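On the Washing of Club Kit

Members of the Narkley walking and running club have asked me to set down the arrangements for shared clothing, and I am glad to do so on these pages. The club holds 83 items of kit, most of them bought in October, and their condition is a matter of regular correspondence.

Garments in two colours require particular care. Red dye is the most frequent cause of complaint, and any item combining red with white should be washed separately for the first few outings, in cool water and with a modest quantity of powder. Members are asked to turn such items inside out and to remove them from the machine promptly. 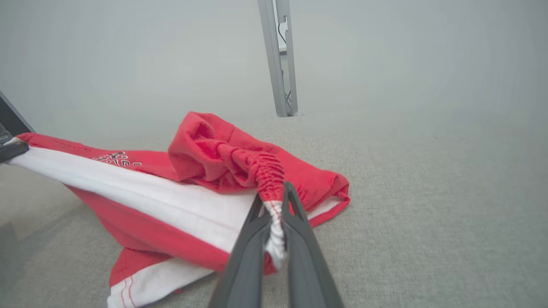 Fabric softener should not be used. It coats the fibres and shortens the life of elastic, and the club does not intend to replace kit before its third season. Tumble drying is likewise discouraged – a line or an airer is quite sufficient, even in winter.

Asger Thygesen has kindly agreed to receive returned kit at his house in Hviid Lane, where it may be left in the porch until 17 April. Items should be dry, folded and marked with the member's name on a slip of paper. Anything torn should be placed in a separate bag, as mending is dealt with by Zakora, the alterations shop beside the station.

I have been asked whether members may keep their kit between seasons. They may, provided that they write to me first. Requests for larger sizes will be considered when the next order is placed.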